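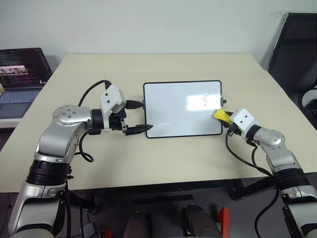
Words by the features editor, Clellport

Wiping a whiteboard is a poor demonstration and a good test, according to the lead controls engineer at Laststead, whose group writes the software for a two-armed bench robot. The task has contact along a surface, a tool that deforms, a target that may shift on the table and a visual goal that is hard to measure. "A pick-and-place job lets you get away with position control," she says. "Wiping doesn't. If the commanded height is wrong by a few millimetres you are either polishing air or pushing the board off the table."

The stack is called Urquijo. At the top is a learned policy that looks at camera images and joint readings and puts out short sequences of arm poses. Under that is a planner that checks each sequence against joint limits and the space occupied by the other arm. At the bottom is an impedance controller, which treats each arm as a spring with an adjustable stiffness and runs at 800 Hz. The policy runs far more slowly, and most of our conversation concerned what happens between the two.

"People ask about the network first," she says. "I would rather they asked about the buffer." The policy sends poses in chunks, and by the time a chunk arrives the arm has already moved on from the state the policy saw. Early versions of Urquijo started each new chunk from its first pose, and the arm twitched backwards at every join. The present version discards the stale part of the chunk and blends the rest into the motion under way.

The measured delay from image capture to usable command is 147 ms. The group tried for some time to reduce it, then decided that a steady delay mattered more than a short one. "You can plan around a constant. What we had before was a good average with a long tail, and the tail was where the sponge came off the board."

The sponge brought its own problem. A gripper closed on foam reports a width that depends on how hard it squeezes and how much of the foam has crept out between the fingers, so the software can't treat that width as the size of the tool. Urquijo estimates the contact point from joint torques instead. When an arm is told to move down and the torques rise without matching motion, the controller takes that as the surface and holds the tool there with low stiffness across the board and lower still into it.

Both arms are kept live for the whole task, including when only one has a tool. The free arm can brace the board if it begins to slide, and deciding when it should do so was left to the policy after a hand-written rule proved too eager. "The rule fired on any lateral force. Wiping is nothing but lateral force. We had one arm holding the board down while the other tried to clean the same corner – and then the planner, quite properly, stopped them both."

Perception is the part she is least satisfied with. A glossy board reflects the room lights, and a reflection over a faint mark can hide it from the camera altogether. The policy tends to judge a glare patch clean and leave it. Her group now trains on recordings made under several lighting arrangements and has the policy take a second look after the arm has withdrawn. She describes this as a workaround. "The right answer is probably to move the camera. The head can move. The policy has not learnt that it is allowed to."

Training for the wiping task used 353 recorded episodes, all made by an operator guiding the arms. Each is replayed through the planner before it is accepted, and any that the planner would have refused is kept out of the training set. The check was added after a colleague at the Sterkholm office found that the policy had been copying motions the safety layer would never let it carry out, so that it stalled in the same places each time.

The tooling around all this is plain. Logs from the controller, planner and policy share one clock and one file, and a viewer lines them up with the camera images. She regards the shared clock as the most useful thing the group has built. Before it, tracing a fault meant comparing 3 separate logs by eye, and the argument over which was late could take an afternoon.

Asked what comes next, she mentions stiffness. At present the values are set by hand for each task and stored with it. The group would like the policy to choose them, within limits fixed by the controller, and a branch that does so has been running on the bench since April. It wipes more gently than the hand-set version and takes longer over it. She has not decided whether to merge it.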